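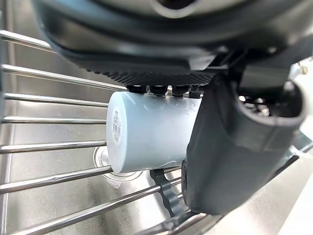 Booked the Prasthorpe condo for our golf week in March!! Unit 2114, sleeps 10, five minute drive to the Zornlow course. Deposit was 600 and they took it right away. Bringing my old irons again, need new grips on them bad — something black and rubbery with the little raised bumps all over.

ok so tee times. Zornlow mornings are gone already. Got us 1:40 pm, twilight rate, 37 each with cart. Not mad about it

Grumar has a package too but they make you stay at thier place and the kitchen is tiny. Pass

if anyone has played Chuang in March tell me how the greens are — might swap one day

also who is bringing the cooler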